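**Friday, Kuder room, after the build session**

Carrying on from the last entry, where I said I'd believe the rod pick when I saw it on a day the second years hadn't chosen the start position. I still haven't seen it. I have seen a lot of very nice plots.

Background for whoever reads this in July when we're arguing over what went wrong: the Flastosia rules say the arm must take a long thin object out of a cluttered storage area and hand it over. The team has trained on the brown rod, and the slide for the Ostrowski review says the new policy is "robust to clutter". I asked what clutter. The answer was the orange rack, same corner, same table in front of it. One cluttered place learned by heart is still one place.

What I looked at today:

- the training log, which has 1911 samples in it
- the trial sheet, 163 attempts, tick or cross
- the arm itself, on the slow setting

The log first. I sorted it by start pose and there are three clumps, with almost nothing between them. So 1911 sounds like plenty until you notice that most of it is the same approach from the same side, coming down on the rod from above. The person who collected it agrees. The person who wrote the slide doesn't, and says the wrist jitter covers it. I'd like to see that shown on a plot with the jitter to the same scale as the gaps.

The trial sheet is worse, and partly my fault as I made the template. There's one column for the result and nothing that says what a tick means. Does closing on the rod count? Lifting it clear? I asked three people separately and got different answers from all of them. Until that's settled I don't think we should quote a percentage from it at all, and I've taken the one on the whiteboard down. (It has gone back up since. Please leave it down.)

Then the scene itself. My worry is that the policy is finding the rod from what's around it, mainly the orange beams and the lit bit of ceiling behind, with the rod as a sort of afterthought. A thin brown line in front of brown cardboard is a hard thing to pick out at our resolution, and I'd be surprised if a network this small had bothered when there's a bright orange stripe to steer by.
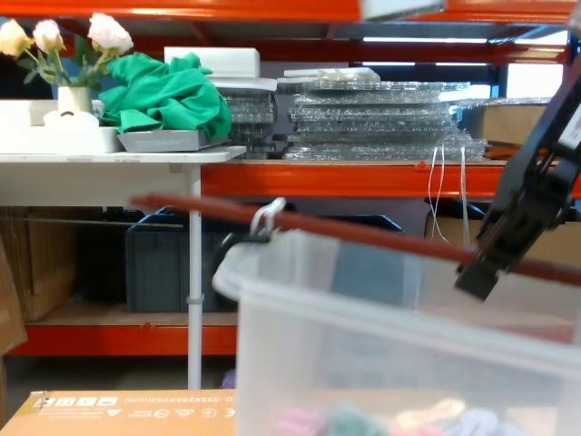
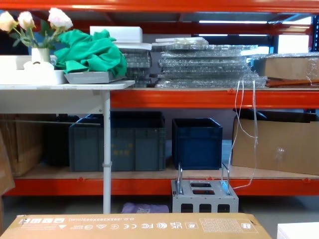

*Orange rack and the white table, Kuder room.*

A cheap test, then. Keep the rod where it is and change the surroundings — sheet over the lower shelf, roses and green cloth off the table, room lights half off. If the approach still ends up over the rod I'll withdraw most of this page. If it drifts, we know what it was looking at. Do it the other way round as well: leave everything alone and shift the rod by a hand's width. The second one is the test I'd bet on failing.

I was told there isn't time for this before Ostrowski. It's an afternoon's work. We spent longer than that choosing the colour for the team shirts.

On Revus. The new version of our planner does stop the elbow swinging out, I'll give it that, and the motion is smoother to watch. I don't accept that smoother means better. Two of the runs I sat through ended with the jaws stopped above the rod doing nothing at all, and the log had them down as "completed" as the planner had reached its goal. Reaching the goal pose and having hold of something are separate events and ought to have separate flags. I've raised this before, see the page with the coffee ring on it.

Also noticed the finger pads are square at the ends. Fine for boxes. On a rod lying at a slant they only meet properly if the wrist is turned to match, and I can't find anywhere in the code where the wrist angle is taken from the rod. It seems to be learned along with everything else, from a rod that was usually lying much the same way. Somebody who knows that part better should check before I make a fuss about it.

To do, in this order:

1. Write down what a tick means. One sentence, stuck to the front of the folder.
2. Change the sheet: touched / gripped / lifted / handed over, plus start pose.
3. Background swap and rod shift, with the start poses drawn from a hat.
4. Separate "goal reached" from "holding" in the Revus log.
5. Take "robust" off the slide until 3 is done.

The old 163 stay in the folder. I don't want them thrown out, only not added to the new ones, whatever the total would look like.

Slow setting left on. Battery pack is on charge by the door, and the spare hex key has gone again.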